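Elwood hand controller for teaching robot arms: two months in
Posted 23/02/2024

I've been teaching our arm jobs with the Elwood since December, and I've put off writing this because I wanted to get past the honeymoon stage. Well, I'm past it, and I still grin when I pick the thing up.

The kit is a handheld grip with a trigger, a foot pedal, a base box and a copy of Woldemariam, the recording software. You squeeze the trigger and the gripper closes. You move your hand and the arm moves its own. Press the pedal and everything holds while you put your elbow somewhere more comfortable. I came to it from a Usell pendant with two thumb sticks, and going back to that now feels like writing my name with oven mitts on.
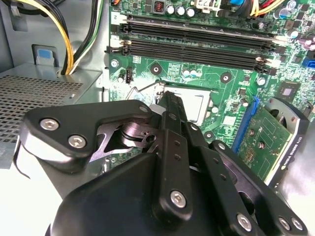 Scaling is the feature I'd buy it for all over again. A dial on the base box sets how far the arm travels for each inch your hand does, and at its lowest setting you can creep along without holding your breath. Our job is desktop PCs – processors and memory, mostly – and getting the gripper down inside a case is where the old pendant used to beat me. With the power supply on one side and a graphics card on the other, there isn't much space to swing those black linkages on the way to the socket, and the four memory slots want a different approach angle again. On the Elwood I just turn my wrist. My first clean recording took 10 tries. By the end of that week I was down to one or two.

Recording is simple too (finally!). One tap of the pedal starts a take, two taps ends it, and a long press throws it away. I use that long press a lot. Woldemariam lines up your takes side by side so you can spot the one where you dithered, and you can trim the dithering off the front. For a new job I try to get 50 good takes before I let the arm have a go on its own, and that fits into an afternoon if the parts are laid out sensibly.

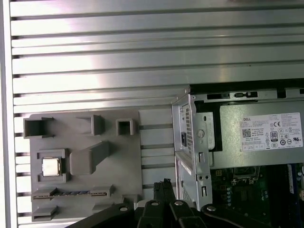
My advice there is to give every part a fixed home before you start. I lost a whole day early on to takes where things were lying at slightly different angles, and no controller is going to save you from that. After I switched to proper holders, my takes got shorter and a lot more alike.

Now the grumbles. The force feedback is a buzz in the grip and it has 6 levels, but I can only tell three of them apart. The cable to the base box is too short for anyone who likes to stand. The Skavton wrist mount, sold separately, fits fine but came with no instructions at all, so allow an evening for it. And if you let the software sit overnight it forgets your scaling setting, which gave me a nasty surprise one morning when I moved my hand an inch and the arm went a good deal further.

Battery life I can't complain about. I've done some 2000 takes and charge it when I go to lunch.

If you're teaching big, slow moves like shifting boxes, a pendant will do you fine and cost less. For small parts in tight places I'd go for the Elwood without thinking twice. I'm trying it left-handed next, and I'll add a note here when I've got enough takes to compare.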